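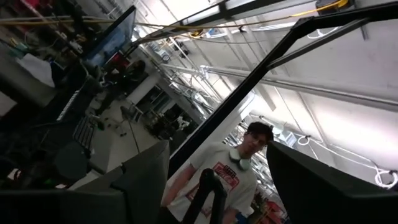
View from the wrist camera, between the fingers, looking back into the lab.

January 26, 2024

Stayed late to write this up while the order of things is still clear in my head. The arm on the Oreno cell stopped responding to position limits this afternoon, and the stop that should have caught it did not. No injury, no damage beyond one finger pad. I am calling it a safety matter all the same, and have put it in the fault book as one.

The sequence, from the log. At cycle 2,143 the gripper closed on a part and reported full grip force. At cycle 2,144 it reported full grip force with the fingers open. The controller accepted this. It then moved to the place position, found the fingers already open, and raised no fault, as it only checks that the commanded state and the reported state agree at the end of the move. They did agree. The part was on the floor by then.

This went on until cycle 2,354, when I came back from the other bench and heard the wrong sound. A good place has a small click in it. There was no click. I pressed pause on the pendant, the arm coasted to the end of its segment, and I went to look at the fingers with the cell in hold.

Hold is not a safe state on this arm. The Plimska manual says so on the first page of the chapter, and I have told other people so since September. I leaned in anyway. The drives were live and the wrist turned by a few degrees, slowly, towards the rail. It stopped when I hit the red button. Had my hand been between the left finger and the rail, it would have been pinched. It was a short distance away.

The turn has a dull explanation. The force sensor had drifted, and in hold the controller keeps the compliance loop running. A false push on the sensor looks like somebody leading the wrist by hand, so the wrist obliged. I logged the sensor for half an hour afterwards with nothing touching the fingers and it read 82 newtons, creeping up. It should read zero, give or take noise. After a power cycle it read zero for a few minutes, then began to climb again.

I took the wrist cover off once the supply was locked out. The sensor cable goes through a clamp at the last joint, and the jacket was flattened on the side facing the clamp. Screen visible, one core discoloured. I did this clamp up myself when we changed to the longer fingers. The torque figure in the sheet is for the older Van Beek cable, which has a thicker jacket, and I used it without thinking. The new one needs a good deal less.

The service interval for that cable is 2,000 hours. The meter shows we are nowhere near it, so an hours-based check would have found nothing for months.

Then the question of why the limit check failed. Position limits are held in the cell program, and the program had been reloaded on Wednesday from the Cirkis backup. The backup has the limits in it, but the enable flag is stored separately and defaults to off. I checked three older backups and all have the same gap. So every time we have restored that cell, we have run it without limits until somebody happened to switch them on. I do not like that sentence, but it is correct.

State of things tonight:

Arm parked, supply locked out, my tag on the isolator.
Sensor cable removed and bagged. Spare ordered, two of them.
Enable flag added to the restore checklist, between the tool offsets and the dry run. It ought to be in the backup itself, and I have written to Cirkis to ask.
Pause message on the pendant changed to read DRIVES LIVE. The old text was HOLD, which is accurate and useless.

Still open: the controller should not believe a force reading when the fingers are open. That is a simple plausibility check on two signals it already has. I wrote a draft of it before I went for the bus — it compares finger gap to force and trips if the pair makes no sense. Not tested. It will need a low-speed run with foam blocks, and I want the new cable in first so that I am only testing one thing.

Also open: my own habit. I have reached into that cell in hold before, more than once, and each time nothing moved. From Monday the rule for me is lockout before hands, including for a quick look. It adds about a minute.

Swept up the dropped parts. Most are marked on one corner and will have to go back to the saw.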